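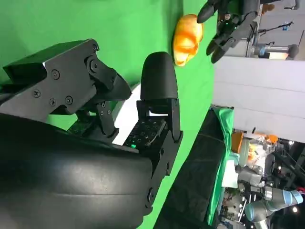

홈 게시판 제어·인지 도구 자료실 검색 로그인

손목 카메라 마스크와 깊이 값 지연, 어느 쪽을 먼저 고쳐야 합니까

초록들판
안녕하십니까. 한국어가 모국어가 아니어서 문장이 조금 딱딱할 수 있습니다. 이해가 안 되는 부분은 지적해 주시면 고쳐 쓰겠습니다.

저희는 초록색 배경 위에서 빵을 집는 작업을 하고 있습니다. 손목 카메라 영상을 Seok으로 분할하고, 그 결과를 Sistov 플래너에 넣어 접근 자세를 계산합니다. 드라이버와 플래너 사이의 메시지는 Kunport가 전달합니다. 배경이 초록색이라서 물체 분할은 쉬울 것으로 생각했습니다. 빵의 마스크 자체는 깨끗하게 나옵니다.

문제는 그리퍼입니다. 손목 카메라에서는 그리퍼가 매우 가깝게, 크게 보입니다. 저는 자기 몸을 지우기 위해 고정 마스크 한 장을 사용했습니다. 손가락이 열린 상태에서 만든 마스크입니다. 그런데 손가락이 닫히기 시작하면 손가락 끝이 마스크 밖으로 나오고, Seok은 그것을 장애물로 판단합니다. 그러면 Sistov가 접근 경로를 다시 계산하고, 팔은 빵 앞에서 멈추었다가 뒤로 갑니다. 조금 후에 다시 접근합니다. 이것을 반복합니다.

어제 로그를 열어 보니 한 번의 실행에서 453 프레임이 기록되었고, 가짜 장애물은 거의 모두 손가락이 움직이는 구간에 있었습니다. 그리고 영상 시각과 관절 시각을 비교하니 영상이 관절보다 190 ms 늦습니다. 이 지연은 크게 변하지 않습니다.

제가 생각한 방법은 다음과 같습니다.

1) 고정 마스크를 넓게 만든다. 간단하지만 빵이 손가락 끝에 가까워지면 빵의 일부도 지워집니다.
2) URDF로 그리퍼를 매 프레임 렌더링하여 마스크를 만든다. 정확하지만 지연이 있으면 마스크 위치가 틀립니다.
3) 접근의 마지막 구간에서 장애물 갱신을 끈다. 저는 이 방법이 무섭습니다.

경험이 있으신 분은 어느 것을 먼저 고쳐야 하는지 의견을 주시면 감사하겠습니다.

납땜중독
2번이요. 고민할 거 없습니다. 고정 마스크는 손가락 움직이는 순간부터 의미가 없어요. 렌더링 해상도 반으로 낮춰도 마스크 용도로는 충분하고, 다 만든 다음에 몇 픽셀 팽창시키면 됩니다.
근데 URDF가 실물이랑 맞는지부터 보세요. 제조사에서 주는 모델에는 브래킷이나 케이블 같은 게 빠진 경우가 많습니다. 나중에 단 부품은 전부 직접 추가해야 해요.

야간빌드
순서가 반대인 것 같은데요. 지연을 놔두고 렌더링 마스크부터 넣으면 디버깅이 더 어려워집니다. 지금은 틀린 이유가 하나인데 두 개가 섞이잖아요. 시각부터 맞추세요.
190이 일정하다는 게 중요한 단서 같습니다. 일정하면 보통 버퍼 아니면 타임스탬프 찍는 위치 문제예요. 노출 시점에 찍나요, 아니면 Kunport에 메시지가 들어올 때 찍나요?

초록들판
두 분의 답변에 감사드립니다.

야간빌드 님의 질문에 답합니다. 코드를 확인했습니다. 수신할 때 찍고 있었습니다. 카메라 노드에서 헤더를 비워 두면 Kunport가 수신 시각을 넣습니다. 저는 지금까지 이것을 촬영 시각으로 이해하고 있었습니다. 관절 상태는 제어기에서 직접 시각을 넣기 때문에 기준이 서로 달랐습니다.

납땜중독 님의 말씀대로 URDF도 확인했습니다. 카메라 쪽 브래킷이 모델에 없습니다. 이것은 제가 치수를 측정하여 상자 모양으로 추가하겠습니다.

납땜중독
상자로 하면 너무 많이 지워질 수도 있는데 일단 해 보세요.
야간빌드 님 말도 일리는 있는데, 시각 맞추는 건 반나절이면 끝나요. 마스크가 진짜 일이고요. 그래서 마스크부터라고 한 겁니다.

야간빌드
반나절이면 더더욱 그걸 먼저 해야죠...

느린관절
3번을 왜 다들 무시하시는지 모르겠습니다. 저는 Widotberg 테스트 셀에서 오래 그렇게 돌렸습니다. 물체까지 가까워지면 장애물 맵을 얼려 버리고 힘 제한만 걸어 둡니다. 물체가 빵이면 잘못 닿아도 큰일이 안 납니다. 손목 카메라는 원래 마지막 구간에서 믿을 게 못 돼요. 자기 손가락이 화면을 다 가리는데 뭘 봅니까.

야간빌드
작업 공간에 팔이 하나면 동의합니다. 다른 손이 들어올 수 있으면 저는 반대예요. 맵을 얼린 사이에 반대쪽에서 손이 들어오면 플래너는 그걸 모릅니다. 힘 제한은 닿은 다음의 이야기고요.

느린관절
그건 두 팔 사이에 인터락을 걸면 되는 문제고 카메라로 풀 문제가 아닙니다. 관절 값이 있는데 왜 카메라로 상대 손 위치를 추정하나요.

초록들판
느린관절 님, 좋은 지적이라고 생각합니다. 저희 환경에는 다관절 손도 있습니다. 같은 물체 쪽으로 갈 수 있기 때문에 저는 3번이 무섭다고 썼습니다. 그런데 관절 값을 사용하면 된다는 말씀을 읽고, 왜 제가 그것을 안 하고 있었는지 생각했습니다. 다관절 손의 상태가 다른 컴퓨터에서 나오고, Sistov의 계획 장면에는 한 컴퓨터의 로봇만 등록되어 있었습니다. 두 번째 로봇을 계획 장면에 넣는 방법을 아시는 분이 계십니까?

느린관절
모델 두 개를 하나로 합치지 마시고, 상대 쪽은 움직이는 충돌 물체로 등록하세요. 다관절 손을 손가락 하나하나 다 넣으면 충돌 검사가 느려집니다. 손바닥과 손가락 전체를 감싸는 볼록 껍질 하나, 팔뚝에 캡슐 하나. 집는 순간에만 자세한 모델로 바꾸면 됩니다.

모서리검출
지나가다 씁니다. 초록 배경을 쓰시면 색으로 마스크를 뽑고 계실 텐데, 검은 그리퍼에 초록이 반사되는 건 확인해 보셨나요? 저는 광택 있는 검은 하우징 가장자리가 배경으로 분류돼서 한참 헤맸습니다. 초록색 LED도 마찬가지예요. 기판에 켜져 있는 초록 LED 하나가 배경색 범위에 들어가면 그리퍼 마스크에 구멍이 납니다. 색 범위만 보지 말고 채도랑 밝기 상한도 같이 거세요.

초록들판
모서리검출 님, 감사합니다. 확인해 보니 그리퍼 마스크의 안쪽에 작은 구멍이 있었습니다. 저는 이것을 노이즈라고 생각하고 닫힘 연산으로 지우고 있었습니다. 기판 LED의 위치와 일치합니다. 밝기 상한을 넣었더니 구멍이 없어졌습니다.

납땜중독
렌더링 마스크 쓰면 그 문제도 같이 없어집니다. 색을 안 보니까요. (계속 같은 말 하는 중)

모서리검출
그건 그렇죠. 다만 렌더링 마스크는 손목-카메라 외부 파라미터가 틀어지면 통째로 밀립니다. 저는 둘을 같이 쓰고, 두 마스크가 많이 다르면 경고를 띄웁니다. 브래킷 나사가 풀렸을 때 그 경고로 알았습니다.

초록들판
5월 3일 진행 상황을 씁니다. 길어서 죄송합니다.

먼저 시각을 고쳤습니다. 납땜중독 님께는 죄송하지만 야간빌드 님의 순서로 했습니다. 카메라 노드에서 노출 시작 시각을 헤더에 직접 넣고, 관절 상태는 버퍼에 저장한 후에 영상 시각으로 보간합니다. 버퍼 길이는 300 ms로 했습니다. 처음에는 더 짧게 했는데 가끔 필요한 시각이 버퍼에서 이미 지워져서 보간이 실패했습니다. 실패할 때 가장 최근 값을 쓰는 코드가 있었는데, 이 코드가 문제를 숨기고 있었습니다. 지금은 실패하면 그 프레임을 버립니다.

그다음에 렌더링 마스크를 넣었습니다. 브래킷은 상자로 했더니 납땜중독 님의 말씀처럼 너무 많이 지워졌습니다. 상자 두 개를 비스듬하게 붙여서 모양을 비슷하게 만들었습니다. 팽창은 2 픽셀입니다. 같은 로그를 다시 재생했을 때 손가락 구간의 가짜 장애물은 나오지 않았습니다. 그러나 이것은 저장된 로그의 결과이고, 실제 로봇에서는 아직 짧게만 시험했습니다.

아직 해결되지 않은 것이 있습니다. 재생할 때는 Sistov가 경로를 한 번만 계산하는데, 실제 로봇에서는 빵에 가까워질 때 한 번 더 계산합니다. 장애물은 추가되지 않았는데 재계산이 시작됩니다.

야간빌드
재계산 트리거가 장애물 추가만 있는 게 아닙니다. 목표 자세가 임계값 이상 바뀌어도 다시 계산해요. 가까이 가면 빵 마스크가 손가락에 가려지면서 무게중심이 이동하고, 그래서 목표가 바뀌는 걸 수도 있습니다. 로그에서 목표 자세만 따로 그려 보세요.

느린관절
이게 제가 말한 겁니다. 마지막 구간에서는 목표를 고정하세요. 장애물 맵 얘기가 아니고 목표만요.

야간빌드
목표만 고정하는 건 찬성합니다.

납땜중독
드디어 합의

초록들판
목표 자세를 그려 보았습니다. 야간빌드 님의 추측이 맞는 것 같습니다. 손가락 끝이 빵을 가리기 시작하는 곳에서 목표가 가려지지 않은 쪽으로 이동합니다. 빵의 표면이 울퉁불퉁해서 깊이 값도 같이 흔들립니다. 가려진 면적의 비율이 정해진 값을 넘으면 목표를 고정하고, 장애물 갱신은 계속하도록 수정하고 있습니다. 거리로 정하는 것보다 비율로 정하는 것이 접근 방향이 바뀌어도 맞을 것 같습니다.

다관절 손은 볼록 껍질과 캡슐로 등록했습니다. 두 컴퓨터의 시계는 아직 맞추지 않았습니다. 이것을 먼저 하고 다시 쓰겠습니다.

느린관절
시계 동기화는 PTP 되는 스위치면 그걸로 하시고, 안 되면 chrony로도 이 작업에는 충분할 겁니다. 동기화가 깨졌을 때 로봇을 멈추는 조건도 꼭 넣으세요. 저는 그걸 안 넣어서 12월에 고생했습니다.

모서리검출
가려진 비율 계산은 렌더링 마스크랑 빵의 직전 마스크를 겹쳐서 하시는 거죠? 직전 마스크를 카메라 움직임만큼 옮긴 다음에 겹쳐야 합니다. 안 그러면 팔이 빨리 움직일 때 비율이 튑니다.

초록들판
옮기지 않고 겹치고 있었습니다. 오늘 수정하겠습니다. 감사합니다.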